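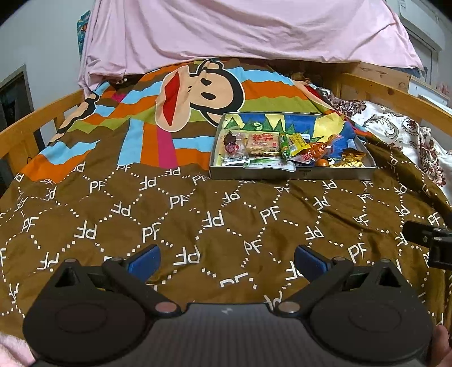
Item 3, bedroom task: handheld gripper open in front of the snack tray, lower bunk.

MINUTES
Equipment Review Meeting, Handheld Gripper Kit (Pevau)
Covwood office, Saturday, 10:00 a.m.

Present: Noemí Varela (chair), Maricruz Becerra (minutes), D. Iglesias (field collection), one representative of the supplier by phone for items 2 and 4.
Apologies: none received.

1. Previous minutes
Accepted with one correction. The entry on spare finger pads should read "pads to be ordered by Covwood," not "pads supplied with kit." Becerra to amend the stored copy.

2. Status of the trial
The Pevau kit has been on loan since December. Each kit has the handheld gripper, a camera and mount, a charging lead and a carry case. Two kits were supplied. Both are working.
Iglesias reported 216 recordings accepted to date, all made in homes. Rejections were mostly for late starts, where the operator was already moving when the recording began. The supplier said a firmware update adds a start tone. Varela asked that the update go on one kit only until the tone has been checked against the audio track.

3. Performance in the bedroom task
The task is to pick up single packaged items from a shallow metal tray on a made bed and set them down on the bedding. Iglesias summarized the notes.
3.1 Rigid or thick packets. Picked up on the first attempt in most recordings. No change to the procedure.
3.2 Flat packets. Less reliable. When a packet lies flat against the bottom of the tray, the pads slide over the film. Operators have been pushing the packet to the tray wall and lifting it from there. Varela accepted this as a valid technique, provided that it is written into the operator sheet and labeled in the data.
3.3 Foil-wrapped candy. Small items are held well once gripped, but reflections from the foil and the tray upset the object tracking in some clips. The supplier asked for samples. Becerra to send them.
3.4 Tray movement. A duvet gives under the tray, and the tray tilts when a finger touches the rim. The group discussed putting a board under it. Varela was against this on the grounds that the customer asked for ordinary household surfaces. No board will be used. Clips in which the tray tips over are to be kept and marked as failed.
3.5 Patterned bedding. Becerra asked whether printed duvets should be excluded. Iglesias had compared camera pose error on plain and printed bedding and found the printed bedding slightly better, as it gives the tracker more to hold on to. Printed bedding stays in.
3.6 Bunk beds. Access to the lower bunk is tight. Operators work with bent wrists and report fatigue sooner than at a table. Sessions on lower bunks are to be limited to 20 minutes, with a break before the next one. Hanging sheets may stay where they are unless they touch the camera mount.

4. Commercial terms
The supplier quoted $2,232 per kit, including mount and case, excluding pads. Delivery is nearly a month from order. Varela asked for a price with one year of repair cover. The supplier will send it in writing.
Becerra noted that the competing offer from Zultimari is cheaper but has no camera mount, and that the fingers on that unit cannot be changed without returning it. The group agreed that the two offers could not be compared until Zultimari confirms the cost of a mount.
No decision on purchase was taken.

5. Wear and maintenance
Iglesias reported slight play in the finger linkage of kit B. The pivot pins were checked and tightened, and the play has not come back. A weekly pin check is added to the maintenance sheet. Pads are to be wiped after any session involving food packaging. Operators should not use alcohol on the pads until the supplier has confirmed the material.

6. Actions
Varela: approve revised operator sheet.
Becerra: correct previous minutes; send foil clips to supplier; write to Zultimari about the mount.
Iglesias: install firmware on kit A only; draft text on flat packets and lower bunk sessions; order pads.
Supplier: written price with repair cover; pad cleaning advice.

7. Any other business
Iglesias asked whether opened packets could be used. Varela ruled that all packets must be sealed, and that any packet split during a session is to be thrown out and replaced.

Meeting closed at 11:25 a.m. Next meeting to be called when the written price is received.

Minutes taken by M. Becerra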